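Evaluation of the Varell Kitchen Arm Kit
Project report, Beltelness Technical College
Course: Applied Automation

1. Purpose

Our group of four reviewed the Varell kit, a tabletop arm and gripper sold by Salian for home and classroom use. The kit costs 2,000 dollars with the basic software license. We wanted to know whether a school lab could set it up without outside help and use it for simple kitchen tasks.

2. Setup

Assembly took two lab periods. The printed manual covers the column and the crossbar well but says very little about cable routing. We left slack in the cable so that it would not pull when the arm moved sideways. Calibration is done from a laptop. The software asks for the counter height first, and an error there carries through to every later step – we had to start over once for that reason.

3. Test area

We chose a crowded counter on purpose. The product page shows the arm working over a bare table, and few kitchens look like that. Mugs, canisters, a toaster and a cutting board stayed out during the drawer task, which used a small wooden organizer with a knob at the right of its front panel. The arm comes down from above, so the low riser shelf behind the organizer limits how far back it can travel.
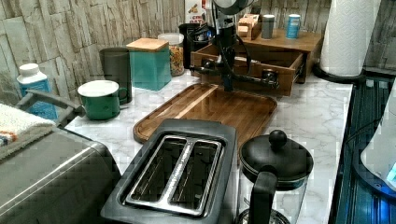

4. Results

We ran 154 trials between February and the end of the term. The arm failed in 18 of them. Most failures came from the gripper closing too early on the drawer knob. The others were stops triggered by the software when it judged an object to be too close. We could not find a setting to change that distance, and Salian support told us it is fixed in the basic license.

5. Recommendation

The kit is suitable for a second-year lab if the instructor has set it up once before. We also looked at the price list for the Kurstead gripper, an add-on with softer fingers, but did not test it. Our trial log and calibration values are in the appendix – the counter height is given in millimeters.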